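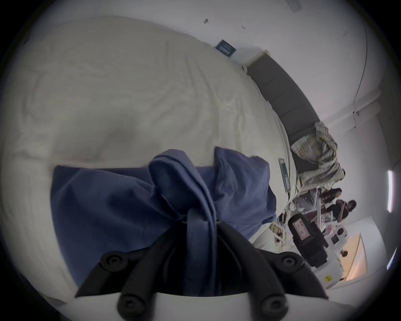
**Jannik Fillus**
Entwickler für Greiftechnik, schreibt in diesem Blog über Handgreifer und Kameras

Im August habe ich zwei Handgreifer im Wechsel benutzt, beide mit Kamera über den Backen, beide für Textilien gedacht. Der eine ist der Nundico, der andere der Mastix. Gewaschen, gefaltet und verschoben wurde vorher schon genug mit festen Würfeln und Bechern, jetzt ging es um Stoff auf einem Bett.

Stoff ist für einen Greifer mit zwei Backen unangenehm. Ein Würfel hat Kanten, ein Pullover hat nach dem ersten Zugriff eine andere Form als davor. Auf weißem Laken ist ein blaues Teil wenigstens gut zu erkennen, deshalb habe ich damit angefangen. Weiß auf Weiß kam später und war mit beiden Kameras mühsam.

## Backen

Die Backen des Nundico stehen schräg zueinander und schließen vorne zuerst. Das hilft, wenn man eine einzelne Lage vom Laken abheben will. Bei einem dicken Knäuel drückt der Stoff die Spitzen auseinander, und der Griff wird ungenau. Der Mastix schließt parallel und hält das Knäuel besser, nimmt dafür aber gern eine Falte vom Laken mit.

Ich habe mit jedem Gerät 200 Griffe gemacht und danach die Fehlgriffe ausgezählt: 48 beim Mastix, 15 beim Nundico. Fast alle beim Mastix waren mitgenommenes Laken. Wer auf einem harten Tisch arbeitet, wird andere Zahlen bekommen.

## Kamera

Beide haben ein Weitwinkelobjektiv. Gerade Linien am Bildrand kommen gebogen heraus, das stört beim Ansehen, beim Auswerten nach der Kalibrierung kaum. Wichtiger ist mir, dass die Backen immer unten in der Mitte stehen und nicht wandern. Beim Mastix musste ich die Halterung zweimal nachziehen - danach war die Kalibrierung jedes Mal hinfällig.

## Controller

Als Controller lief an beiden der Kasprzak 503. Er erkennt den Nundico sofort, beim Mastix muss man die Endlagen von Hand eintragen. Die Anleitung verschweigt, dass man ihn danach neu starten muss. Das hat mich einen Abend gekostet.

Für Kleidung bleibe ich vorerst beim Nundico. Den Mastix probiere ich noch mit Handtüchern, dort könnte die parallele Backe mehr bringen. Offen ist auch, ob eine dünne Gummiauflage etwas am Laken-Problem ändert - bestellt ist sie.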